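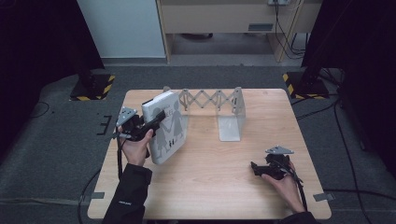

Tidying One Table: Our Wastau Project Report

I picked desk clutter for my project because mine at home is awful. The plan was simple – take one wooden table, sort what's on it, and write down what helped. I had 2 class periods and a reading list of nearly 190 pages.

Books first

An expandable bookend was my favorite find. You stretch it to fit, so a short row of books doesn't need a full shelf! I'd set the books upright before sliding it in.

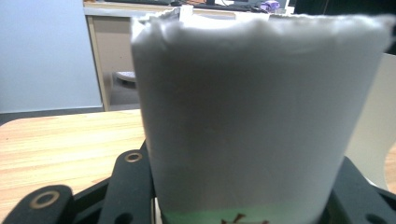

Clearing the surface

Tall things went to one side – I like a wide stretch of bare wood in front of me when I write. My notes on this part ran to 80 lines, mostly about where pens should live. 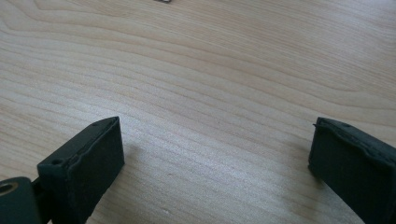

What I'd change

I'd start with a smaller pile, and I still want to try the Vik layout in August.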